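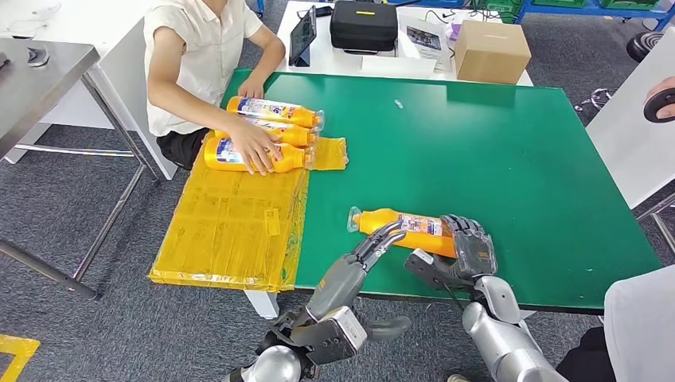 Dalia Lill asked under my last post whether the container refund is worth the bother if you live out past Narkwood and the depot is a proper drive. Fair question. I've been doing it since May, so a few posts on how it's gone.

---

2/ Short answer: yes, if you're going to town anyway. No, if you're making a special trip. The fuel eats the refund before you get to the highway.

---

3/ We save ours up in the shed and go when the bags get in the way of the mower. The last run came to a bit under 2,000 containers. It was four households' worth, and we split the money by the bag. Lev Fedoruk towed the trailer.

---

4/ Leave the labels on. The depot at Hokia wants to be able to read the barcode. I peeled a whole bag in the first month thinking I was helping and they sent me home with it.

---

5/ Lids: ask your own depot. Hokia takes bottles with lids on or off. The one at Clirkulach wants them off and has a separate bin for them by the door.

---

6/ Don't crush anything. Flat cans jam the counting machine and then you're standing there while someone fishes them out with a stick.

---

7/ Rinse juice and flavoured milk. Water bottles I don't bother with. Ants got into one bag over summer and I ended up hosing down the shed floor.

---

8/ Wine bottles depend on where you are. Check the list on the depot wall before you load glass, it's heavy and you don't want to cart it home again.

---

9/ Opening hours at Hokia are shorter than the sign says. They stop taking big loads at 2 pm so they can clear the floor. Small bags are fine after that.

---

10/ Dalia, if you want to go halves on a trailer load, we've got 22 bags in the shed now and room for yours. Message me and I'll check with Lev about the tow bar.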